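Folding blankets with two grippers
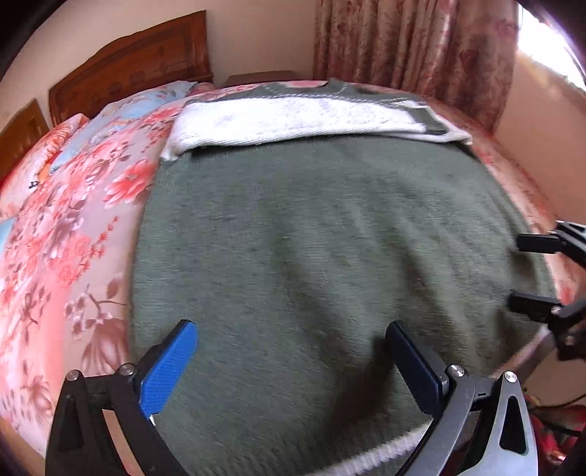
Starting on the grey-green blanket, one gripper in each hand.

I spent most of August teaching a robot to fold a blanket, and for nearly all of that time there was no robot in the house. The arms are at Vuncombe. What I have at home is a pair of hand-held grippers with a camera fitted, and I do the job with those while the software records where each hand goes and when the jaws close. The arms are then trained on the recordings.

I had done some remote control work before this, on a project called Drusum. You sat at a desk and drove the arm with a second, smaller arm. It worked well enough for picking up cups, but cloth was miserable. By the time I had seen the edge slip on the screen I had already pulled too far. With the grippers in my own hands I can feel the blanket drag, and I slow down without thinking about it.

The target is 3000 folds across everyone taking part. My share so far is 74, which sounds feeble until you try it. Each one has to start with the blanket laid out flat, and laying it out takes longer than folding it. I do that part by hand, with the grippers put down, and none of it is recorded.

The hardest part is the first pinch. A fuzzy blanket on a bedspread gives you two layers that both want to come up together, and if I close the jaws too low I get a fold of flowered bedspread as well. The trick I settled on is to come in at a shallow angle, touch the fringe, and wait a moment before closing. The early recordings don't have that wait in them. I've asked for those to be left out.

The instructions from Etimeck say to keep both grippers in view as much as possible. I find this harder than it sounds. My right hand wanders off to the side whenever the left one is doing the work, and I only notice when I play the recording back.

Six folds in one go is my limit before my wrists start to complain. The grip is a trigger, and holding it shut through a long pull across the bed uses muscles I don't use for anything else. I do a set in the morning when the light from the window is good, then another after lunch if I feel like it.

Next is towels, which are smaller and should be quicker to lay out. After that they want pillowcases, put on as well as folded. I tried 2 of those last night as practice and dropped the pillow both times, so I'll write about that when I've got further with it.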